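Chapter 12
Who Puts the Groceries Away? Automation and the People Beside It 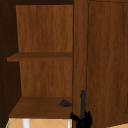
I spent my first winter out of uni in the kitchen at Conthorpe, a residential care home with 200 beds and one very old dishwasher. My job, on paper, was kitchen hand. What I did most of the day was put things away. Tins came in, fruit came in, clean bowls came out of the wash, and all of it had to land on the right shelf before the cooks wanted it again. I was terrible at it for a month and then I got quick, and I still couldn't tell you how that happened.

I bring it up because years later I went back to Conthorpe with a notebook, just after the home signed on with Vulomeck to automate part of its kitchen work. The first tasks on the list were the ones I used to do – open a cupboard, put the fruit in, take it out, close the door. My old colleagues had opinions (loud ones!) and I've built a good part of this chapter out of them.

You might expect the big worry to have been job losses. It did come up, and we'll get to it in section 12.3, where the rosters are laid out before and after. But the questions I heard most at the tea urn were smaller and a lot more practical. Who moves the stock if the machine puts it on the wrong shelf? Does that time go on my sheet or on maintenance's? Can I still rearrange the pantry when I feel like it, or do I have to ask first?

That last one turned out to be a beauty. A kitchen hand reorganises all the time without giving it a thought. Once the layout is written into someone's software, moving the onions becomes a change request, and the person who used to own that decision has lost a bit of say over her own workplace. There's a name for this, discretion, and you'll meet it again in nearly every case we look at.

We'll follow three workplaces. Conthorpe is the first. The second is Ruangrit, a catering firm that trained its own staff to supervise the new equipment and paid them more for it. The third is Drirkar, a cold-storage depot where things went rather badly, and where 19 workers put their names to a letter that's reprinted in full at the end of the chapter. Read it before the discussion questions, please, and have a go at working out which of their complaints are about the machines and which are about the managers.

Before you start, jot down one task from a job you've had that you could do without thinking. Any job will do – paper rounds count. Keep it handy, as we'll be pulling it apart in section 12.1.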